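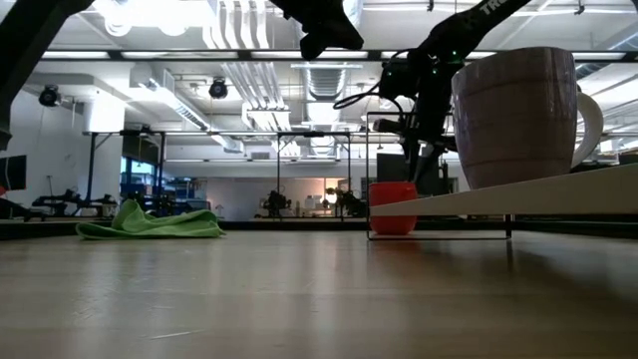 4. Setting up your visit in the Kuvero park app

Use this section once you have bought your Stillach Park tickets and installed the app. If you are staying at the Lill Hotel, have your booking reference ready as well.

4.1 Add your tickets

1. Open Kuvero and tap My Visit.
2. Tap Add ticket and type in the code from your confirmation email. Codes are not case sensitive.
3. Repeat for each person in your party, up to 15 people. Larger groups should see section 9.
4. Check the name and age band next to each ticket, then tap Save.

Note: Children under two do not need a ticket, but add them as guests if you want to book a table. The restaurants count high chairs as seats.

4.2 Link your party

1. Choose one person to be the lead guest. Only the lead guest can change or cancel bookings.
2. On the lead guest's phone, tap Party, then Share code.
3. Everyone else enters the code under Join a party. The code works for 31 minutes, after which you will need a new one.

Caution: Leaving a party removes you from all of its ride and meal bookings. Joining again does not put them back.

4.3 Book a ride time

Ride times for the day are released at 7 am. You can hold two at once, and a third can be booked when the first has been used or has run out.

1. Tap Rides and pick one from the list. Rarirard, the river ride, usually goes first in July and August.
2. Choose a time. Times in grey are full.
3. Tick the people who want to ride. The app checks age bands but not height, so look at the height limit on the ride page before you confirm.
4. Tap Confirm. The time now appears under My Visit.

Note: If a ride closes during your slot, your booking changes to an open pass for the rest of that day. There is no need to visit Guest Services.

4.4 Order food ahead

1. Tap Food and choose a counter. Table service restaurants are listed separately.
2. Add your items. Allergy details are under the small i next to each dish.
3. Pay, then tap I'm here when you reach the counter – the kitchen does not start your order until you do.

Caution: Orders cannot be moved from one counter to another. Check the name at the top of the screen before paying.

4.5 Before you leave home

Charge your phone fully and save your tickets for offline use (My Visit, Settings, Keep a copy). The signal is weak in the wooded part of the park and along the lake path.

Section revised by Ona Mets. Screen wording checked by Vija Adomaitis.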